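Forums > Home & Laundry > Wool and Knitwear

Folding chunky jumpers so they don't stretch - fold or roll?

mirsad_t
Finally got my green ribbed knit folding into a proper thick bundle and I'm stoked! 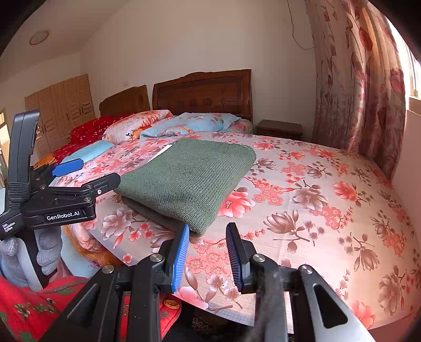 I used to hang all my knits and the shoulders went to bits, so over April I moved the lot to shelves. Sleeves in, sides in, then fold up from the hem. Doing it on the bed is so much easier than on the ironing board - loads of room to smooth the ribbing out.

purlgrey
Love that green! I'd roll it though. Mine live rolled in a Grolham drawer and I can see every colour at once.

Lambros S.
Rolling's fine for a thin merino but I wouldn't do it with heavy rib. You get a wave across the front that takes days to drop out.

purlgrey
Never had a wave, and I've got a 700 gram cardi in there. Roll looser?

Lambros S.
Maybe. Still folding mine haha

mirsad_t
Might roll one and fold one for 2 weeks and compare. Anyone use cedar blocks in with them?

ondeck_jo
Yes! Give them a light sand every autumn and the smell comes right back - gorgeous.

Tagged: jumpers, folding, wool care

We use cookies to keep you logged in. Manage cookies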